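Workshop notebook, Avwood dye room
2 February 2024
Indigo vat, second attempt at the blue-gray

Well, the vat is alive again, and I am so pleased about it that I am writing this before I've even had my tea. For those of you who weren't around in December, we let it sit over the break with the lid not quite on (me, I'm afraid) and it came back flat and dull, with none of that coppery skin on top. I had half made up my mind to pour it out and start over. Then I remembered how much pigment was in there and lost my nerve, so I fed it instead, warmed it slowly over two days, and left it alone as much as I could stand to. 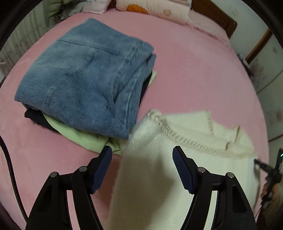
Dye room notes, kept by Aranka Sipos

Starting point, so that I can find it again: 60 liters in the big tub, water from the rain barrel, heated to 105 degrees Fahrenheit and then allowed to drift down. I know the Zandard sheet says to go hotter. I tried that last winter and got a grabby, streaky blue that came off on everybody's hands, so I'm staying where I am. Lime went in a spoonful at a time with a long rest between, and the fructose went in after it, dissolved first in a jar of warm water. Please do dissolve it first! I found a lump the size of a walnut at the bottom when I raked.

By mid-morning the liquid under the surface had gone from murky green to a clear yellowish color, like weak broth, and the bubbles were holding together in the middle. I put in a test strip of the plain cotton, counted slowly, took it out, and watched it turn. It's such an ordinary thing by now and I still call people over to look.

Then the real samples. I cut them all from the Ponce roll, scoured them last night, and wetted them out for an hour before they went anywhere near the tub. Total weight of cloth 1355 grams, which is more than I'd usually put through in one go, and I could feel the vat getting tired toward the end. The last few pieces came out paler and a bit greener. I've kept them separate, tied with red thread, and I'd rather like to know if they catch up after a second dip.

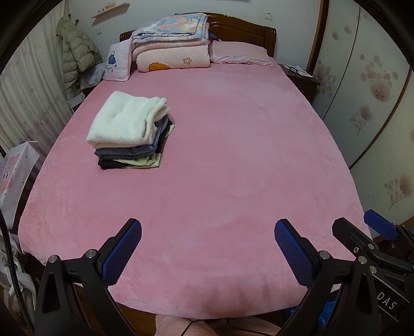
The wool is another matter. I had one skein in there for a short dip and I'm not happy with it. The color is lovely, a deep soft blue, but the lime has made it harsh and it has lost its spring. I rinsed it in water with a splash of vinegar and then again in plain, and it's hanging by the back window now. If we want to do wool for the Drarnport order we need a separate, gentler vat, and I would sooner say so early than spoil good yarn. There's room for a small tub beside the sink if somebody will move the buckets.

On the blue-gray itself: three short dips, then an overdye in the weak oak gall bath, 100 milliliters of the strong stock let down with plenty of water. It went gray so quickly that I pulled it out in a bit of a panic. In daylight by the door it looks right to me, close to the old swatch on the card, perhaps a hair too warm. Under the ceiling lights it looks like dishwater. I passed the samples along the bench and asked what people thought.
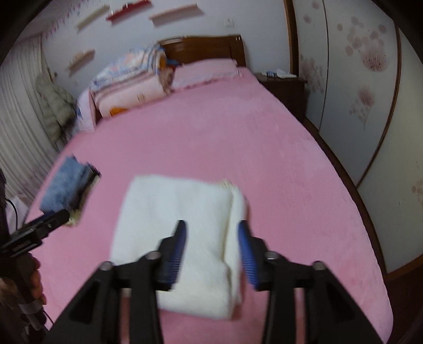 Dear Aranka, I'd leave the oak gall weaker still and give it a fourth dip in the blue first, because mine always goes brown on me by the second wash if there isn't enough indigo under it. Also, did you rinse between the two? I skipped it once and the whole piece came out patchy.

I did rinse, but only quickly, so that's a fair point and I'll be more thorough tomorrow. Four dips, a long rinse, dry overnight, and then the gall at half strength. I'll wash one piece of each with the ordinary soap and pin them up beside the unwashed ones.

The vat is covered (properly, with the brick on top) and the heater is off. Please don't stir it before I've had a look in the morning. We are nearly out of lime, and the good rubber gloves have a hole in the left thumb, as my left thumb will tell you.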